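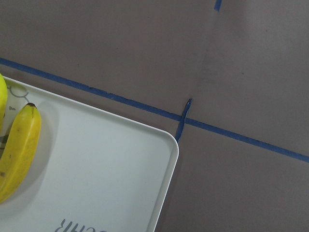
Foto: Maarten Dekker / Bildarchiv Hauswirtschaft Nustholm

# Hinweise zum Backen, Lagern und Einfrieren von Hefegebäck

Das vorliegende Merkblatt richtet sich an private Haushalte sowie an Küchen von Wohngruppen und kleineren Einrichtungen. Es ergänzt die Grundrezepte der Reihe und setzt voraus, dass die Herstellung eines einfachen Hefeteigs bekannt ist. Mengenangaben beziehen sich, soweit nicht anders vermerkt, auf 500 g Weizenmehl der Type 550.

## Zutaten und Temperierung

Milch, Eier und Butter sind rechtzeitig aus dem Kühlschrank zu nehmen. Die Milch darf beim Ansetzen des Vorteigs handwarm sein, jedoch nicht heiß; Temperaturen oberhalb von 45 °C schädigen die Hefe. Wird der Teig über Nacht im Kühlschrank geführt, kann kalte Milch verwendet werden. In diesem Fall ist die Hefemenge auf 10 g Frischhefe zu verringern.

Salz und Frischhefe sollten nicht über längere Zeit unmittelbar miteinander in Berührung stehen. Es empfiehlt sich, das Salz erst nach dem ersten Vermengen zuzugeben. Zucker wirkt in kleinen Mengen fördernd auf die Gare. Bei sehr süßen Teigen verlängert sich die Gehzeit dagegen deutlich, was bei der Zeitplanung zu berücksichtigen ist.

Trockenhefe kann dem Mehl in der Regel direkt beigemischt werden. Angebrochene Beutel sind zu verschließen, kühl zu lagern und zeitnah aufzubrauchen.

## Kneten

Der Teig wird in der Maschine zunächst vier Minuten auf niedriger Stufe gemischt und anschließend sechs bis acht Minuten auf mittlerer Stufe ausgeknetet. Weiche Butter wird in Stücken zugegeben, sobald sich der Teig vom Schüsselrand zu lösen beginnt. Von der Zugabe weiteren Mehls ist zunächst abzusehen, auch wenn der Teig noch klebt. Lässt sich ein kleines Stück zwischen den Fingern dünn ausziehen, ohne sofort zu reißen, ist die Knetzeit ausreichend.

Beim Kneten von Hand verdoppelt sich die Dauer. Arbeitsflächen sind nur leicht zu bemehlen.

## Gehzeiten

Die folgenden Richtwerte gelten für abgedeckten Teig.

| Führung | Temperatur | Dauer |
|---|---|---|
| warm | 26 bis 28 °C | 45 bis 60 Minuten |
| Zimmertemperatur | 20 bis 22 °C | 90 Minuten bis 2 Stunden |
| kalt | 5 bis 6 °C | 10 bis 14 Stunden |

Maßgeblich ist stets das Volumen des Teigs. Er soll sich bei der ersten Gare annähernd verdoppeln. Geformte Stücke gehen ein zweites Mal, jedoch kürzer. Zur Prüfung wird der Teigling mit dem Finger leicht eingedrückt: Bildet sich die Vertiefung langsam zurück, kann gebacken werden. Springt sie sofort zurück, ist weitere Gehzeit erforderlich.

Bei kalter Führung wird der Teig vor dem Formen eine halbe Stunde bei Zimmertemperatur belassen. Gefäße sind so zu wählen, dass nach oben ausreichend Raum bleibt.

## Backen

Kleingebäck wird bei 190 °C Ober- und Unterhitze 15 bis 18 Minuten gebacken, ein Zopf aus der gesamten Teigmenge bei 175 °C 30 bis 35 Minuten. Bei Umluft ist die Temperatur um 20 °C zu senken. Bräunt die Oberfläche zu rasch, wird das Gebäck im letzten Drittel der Backzeit locker mit Backpapier abgedeckt.

Zum Bestreichen eignet sich ein Eigelb, verrührt mit einem Esslöffel Milch. Wer auf Ei verzichten möchte, verwendet Sahne oder einen ungesüßten Haferdrink; der Glanz fällt dann etwas schwächer aus. Hagelzucker und Mandelblättchen werden unmittelbar nach dem Bestreichen aufgestreut.

Eine Kerntemperatur von 93 °C zeigt bei größeren Stücken das Ende der Backzeit zuverlässig an. Das Thermometer ist seitlich und bis zur Mitte einzustechen.

## Auskühlen und Aufbewahren

Hefegebäck gehört nach dem Backen auf ein Gitter. Kastenformen werden nach zehn Minuten gestürzt. Erst nach vollständigem Auskühlen darf das Gebäck verpackt werden, andernfalls bildet sich Kondenswasser.

- Ungefüllte Brötchen und Zöpfe: bis zu zwei Tage in einer Dose oder einem Brotkasten
- Gebäck mit Quark-, Pudding- oder Sahnefüllung: abgedeckt im Kühlschrank, Verzehr am folgenden Tag
- Gebäck mit Zuckerguss: nicht stapeln, Backpapier zwischen die Lagen legen

Im Kühlschrank wird ungefülltes Gebäck schneller altbacken. Für eine längere Aufbewahrung ist das Einfrieren vorzuziehen.

## Einfrieren und Auftauen

Das Gebäck wird am Backtag eingefroren, möglichst portionsweise und mit wenig Luft im Beutel. Inhalt und Monat sind auf der Verpackung zu vermerken. Bei –18 °C beträgt die empfohlene Lagerdauer drei Monate. Glasuren werden erst nach dem Auftauen aufgetragen.

Aufgetaut wird bei Zimmertemperatur in der geöffneten Verpackung. Ein kurzes Aufbacken bei 150 °C, fünf Minuten für Kleingebäck, verbessert die Kruste. Wiederholtes Einfrieren ist zu vermeiden.

Roher Teig kann nach der ersten Gare geformt und eingefroren werden. Die Hefemenge ist hierfür um ein Viertel zu erhöhen. Die Teiglinge tauen über Nacht im Kühlschrank auf und gehen anschließend bei Zimmertemperatur, bis sie sichtbar an Volumen gewonnen haben.

## Verwertung von Resten

Altbackener Zopf eignet sich für Aufläufe, Arme Ritter und süße Brösel. Für Brösel werden die Scheiben bei 100 °C im Ofen getrocknet, nach dem Erkalten gerieben und in einem Schraubglas trocken gelagert. Angeschimmeltes Gebäck ist vollständig zu entsorgen; das Abschneiden befallener Stellen genügt nicht.

---

Fachliche Bearbeitung: Ghazal Pakzad, Beratungsstelle Hauswirtschaft Nustholm
Merkblatt Nr. 56, überarbeitete Fassung, Januar
Ergänzend erhältlich: Merkblatt Nr. 501, Mürbe- und Rührteige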